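Pleris simulated pick pack, worth paying for?
Home and Mobile Robots > Software and Services

oratile_z
Has anyone here bought the household scenes from Pleris? They're selling a subscription that gives you rendered rooms and a simulated arm, and their pitch is that you can tune picking there and then move it to your own hardware. I'm on the trial. 1,105 scenes in the full catalog, 41 in the trial, and I'm not convinced either number means much. The one I keep going back to is the side table with a laptop and a phone on it, which is what most of my own tables look like.
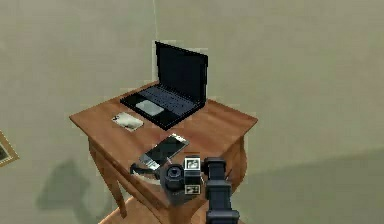 Does the trial let you bring in your own arm model?
Only on the paid plan. The trial locks you to the arm they supply, and you can change its speed limits but not its shape.

That lock is my main gripe so far. My gripper is wider than theirs, so a grasp that scores well in the trial tells me very little.

gasar_refugee
I paid for six months. Support was fine. The scoring was not. A phone lying flat on a table is a hard pick in real life, because the finger has to get under a thin edge or pinch the sides, and their contact model was way too forgiving. I came from Gasar, which was uglier and slower but at least failed when it should.

T. Pop
Disagree with gasar_refugee. The contact settings are adjustable, the defaults are just generous. Turn friction down and half your "good" grasps go away. I've used it since January and what I get out of it is reach checking — can the arm get to the thing without hitting the other thing. For that it earns its price.

gasar_refugee
If I have to fix the defaults before I can believe the score, what am I paying for?

oratile_z
Kind of where I am too. I did try T. Pop's suggestion tonight and looked harder at reach and less at the score. Same style of table, laptop at the back, but with the arm coming in from the right and much more of it over the table edge. I'll admit this is a better use of the thing. 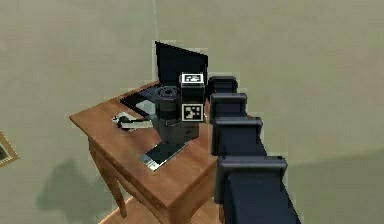

What I still can't tell is how much of that carries over. My shop table wobbles, my lighting is bad, and the markers I print come out gray. A plain wall and clean tags make any detector look smart. I'd want a messy mode before I hand over a card number.

Uliana I.
There is a clutter option on the paid plan. It adds objects, it doesn't touch the lighting. I asked them about that twice and got the same canned reply.

Venter_bench
Measure five real picks, then run the same five in sim. If they don't match, cancel.

oratile_z
Fair test, but the arm lock means I'd have to pay first. I'll ask them for a one-month deal and post what they say.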